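June, bin picking, second notebook

Started 8:40. Good day! The Rustberg cell is finally giving us examples worth keeping, and I want to get this down before I forget what changed.

Target for the month is 1,000 labeled grasps from the deep bin. We closed the morning at 245, which is more than all of last week. Most of the gain is from letting the operator finish a bad attempt and tag it as bad, where before we threw it out and reset. Győzö kept asking for this and he was right — the failed approaches are full of useful stuff, especially the ones where the fingers come down a little off center and the object rolls.

Object mix today: set C, the odd household things. Hairbrush, flashlight, the black ridged disc, the teal plastic piece, clear cup. I love this set. Everything in it has a different idea of where it wants to be held, and the clear cup is a terror for the depth channel. Precious wants two more transparent items in there. Fine by me.

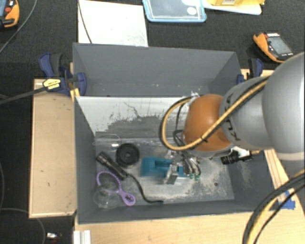 Protocol as of now, for whoever takes the afternoon: tip the set in, don't arrange anything, 14 attempts, tip again. If two things come up together, tag it "double" and keep going. Please don't nudge items away from the walls by hand. I did that without thinking on the first batch and had to mark the whole lot as touched.

The approach speed from the Soriano config is still too fast near the floor. Dropped it by a third for the last 40 mm and the grasps on flat-lying objects got a lot calmer. Will check whether the old policy cares about the difference — I suspect it does, so log the speed with every attempt.

Questions for Győző: do we split train and test by object or by tip? By tip is easier but I think it leaks. Also, can the Brenano labeling tool show the wrist view and the overhead view side by side yet? Flipping between them is slow.

To do
- sweep out the bin before the next set
- recheck the clamps
- copy the morning's log to the shared drive
- Precious: list of new clear items

Back on at 1:15 with set D.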